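Subject: Re: Fitting out the back office - coat stand, blinds, lights

On the Hokside tenants' list, a member wrote:

> We moved in January and the office still feels like a waiting room. I have
> a quote from Pristness to swap the two strip lights for panels (324 pounds,
> fitted) and another from Fleury for grey roller blinds at 259. There is also
> a wall unit with hooks from Kunard, which would let us get rid of the
> old wooden coat stand. Has anyone used these people, and is it worth doing
> the lot in one go?

I've used Pristness once and would want to see that quote broken down before I believed it. Ours said "fitted" as well, and then there was a line at the bottom for taking the old tubes away.

But my real question is what you think you're buying. If both strips come on and stay on, you have working lights. Panels are prettier in a brochure. I sat under a set for 8 months in our last place and could not tell you one thing I did better for it. Try a desk lamp on a dull afternoon first and see if anyone still grumbles.
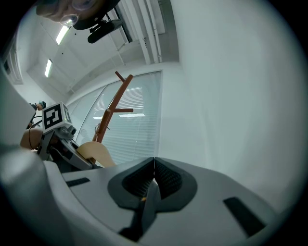

As for the blinds, I'd leave them alone too. White horizontal slats let you tip the light up to the ceiling, and a roller is either up or down. Fleury's sample book looks lovely on a table, but a grey roller next to a big pale wall is going to look like more wall. Wash the slats (bath, warm water, drop of washing-up liquid) and spend the 259 on something else.

The coat stand I would keep out of spite. It's wood, it stands by the window, it moves when you want it to. The Kunard unit needs drilling, and whoever manages your building may have views on that - mine certainly did, and I paid for the filler. Check your lease before you order.

If you do want the room to feel less bare, put something on that wall. A big cork board, a map, anything. And sit in the chairs for a full morning before you decide they can stay. A curved wooden back is fine for a meeting and I have my doubts after that.

Unit 4, top floor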